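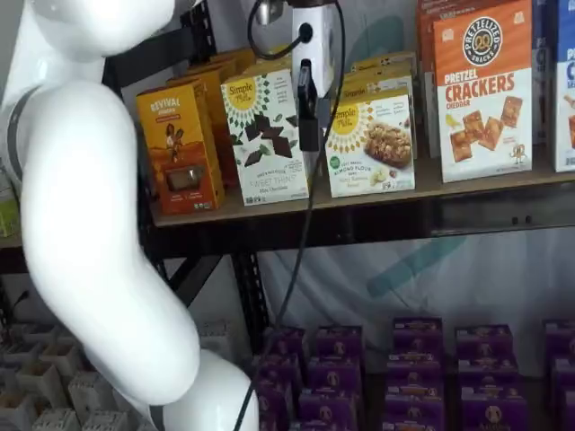
Equipment Planner, Shelf Handling (fixed term)
Grutel, Aitken site
Posted 7/16/19

Grutel is hiring a planner to put together the equipment budget for its shelf handling work at Aitken. The project is called Ikance. It covers robot arms that handle boxed groceries on ordinary store shelving. The job is a 12-month contract and reports to the site manager.

You will:
Collect and compare quotes for arms, grippers, cameras, mounts and cabling
Keep the spares list, which now runs to 998 lines
Work out what each station costs to buy, install and maintain
Plan deliveries so that 2 more stations can be ordered by December
Write the purchase requests and follow them through to payment

You need experience buying industrial or lab equipment and must be comfortable in a spreadsheet. Programming is not required. You will spend part of each week on the floor with the people who run the stations. 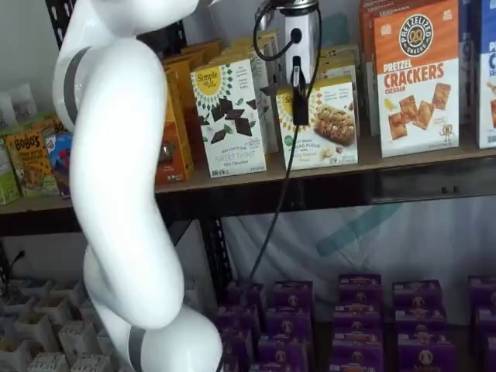

One reader asked whether the budget was already fixed, and whether the planner would have any say over which supplier gets the order. The total for the year is set. The split between arms, tooling and spares is open, and the planner's recommendation goes to the site manager with the quotes attached. Tramosov supplies the current shelving under a separate contract, so leave that out of any costing.

To apply, send a resume and a one-page note on a purchase you planned, quoting reference 92.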